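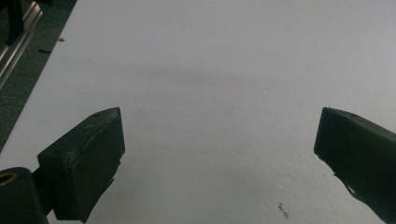 The Grundanov gripper lost its zero again on 8/18/24, this time in the middle of a soak test. The controller reported the jaws closed at 2 mm while they were standing wide open with nothing between them. It had completed 300 cycles without a fault before that. The fingers are plain black blocks with a small round hole near the tip of each, and I use those holes as reference points when measuring the gap with calipers. The measured error was 28 mm, far too much for backlash.

I suspected the Plattner encoder first and swapped it. No change. The Urer driver log then showed supply dips of up to 40 ms, long enough to restart the encoder but too short to trip the controller. The position count reset and the motion carried on from the wrong figure.

The cause was a crimp on the supply lead, remade in April. I have replaced it and set the Vangate relay to drop out on any encoder restart. Homing is now forced before the next move. The soak test starts again from cycle one tonight.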